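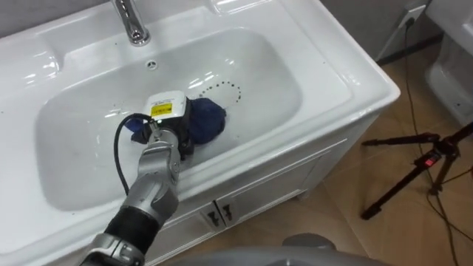
**Fasil Negash**

Can someone who reads these papers for a living tell me if I'm being unfair? Sturnevholm put out a report in June on sink cleaning. They trained one policy on 900 demonstrations, and it scores 74 percent over 104 trials. The part I don't buy is how "clean" gets decided. A person looks at the basin afterward and says yes or no, and that person also ran the trial. The report says the policy "generalizes to unseen bathrooms," but I can find only one unseen bathroom in it. Am I missing an appendix?

**Bezawit Hailu**

You aren't missing it, there isn't one. A few things I'd check before quoting that 74:

- **Retries.** Section 4 allows a second pass if the cloth slips. I can't tell if those are scored as one trial or two.
- **Where the marks go.** If the specks are put in the same part of the bowl every time, a fixed wiping path would score well with no vision at all. They never run that baseline.
- **The scorer.** Before and after photos, shuffled, judged by someone who wasn't in the room. It's cheap and they skipped it.

With 104 trials the interval is wide anyway – something like 65 to 82 percent. Their older method got 16 fewer successes on the same number of trials. I'd believe there is a gap. I wouldn't believe its size.

**Mesfin Chala**

These are all the same. My cousin's place in Erkville bought a floor robot and it just pushed the dirt into the corners. Never trust the percent.

**Selamawit Woldemariam**

Bezawit covers most of it. I wrote to the authors about the retries and was told a slip plus a second pass is one trial, so a success on the second try counts in full. That should be in the paper. I also asked for the trial videos and haven't heard back on those.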